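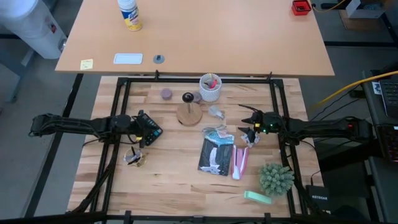
Equipment Planning Coordinator – Robotics Workspace

Gullisgate is seeking an Equipment Planning Coordinator to prepare and manage the purchasing plan for its tabletop robotics workspace. The position reports to Amarachi Amadi, Head of Operations, and begins in July.

Duties

The Coordinator will draw up the equipment budget for the coming 2 years, covering robot arms, grippers, frames, worktables, cabling and the everyday desk items used in handling tasks. The current register holds 94 entries, many of them without a replacement date. Completing it is the first assignment.

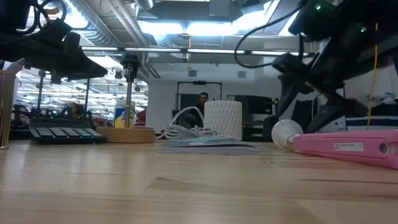
Desk items on the worktable beneath the arms.

The Coordinator will also obtain and compare quotations from suppliers. Any single purchase above $1000 requires written approval, and the Coordinator prepares the supporting file. Gullisgate is now reviewing offers from Pronov and Berance for additional arms – delivery terms, spare parts and service visits are to be weighed along with price.

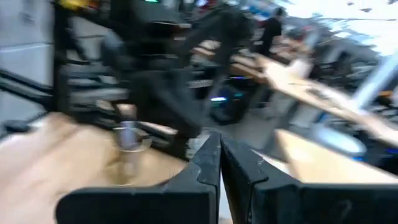 Gripper fingers near the tabletop, with a bench and equipment behind.

Wear parts are budgeted separately from new equipment. The Coordinator keeps the stock list for gripper fingers and cables, and meets with operators each month to confirm what must be reordered. Floor space, power supply and overhead lighting for new stations are planned jointly with the Halvorsen site.

Qualifications

Applicants must have at least 4 years of experience in purchasing, laboratory management or production planning. They must be able to read a technical data sheet and maintain a multi-year budget in a spreadsheet. Experience with automation equipment is preferred but not required. 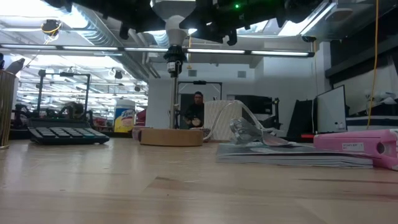

Worktable and overhead equipment in the shared workspace.

How to Apply

Please send a resume, a cover letter and the names of 2 references to Patricio Arrieta, Personnel Office, Gullisgate. Finalists will be asked to review a sample equipment budget during the interview. Applications received after 5 p.m. on the closing date will not be considered.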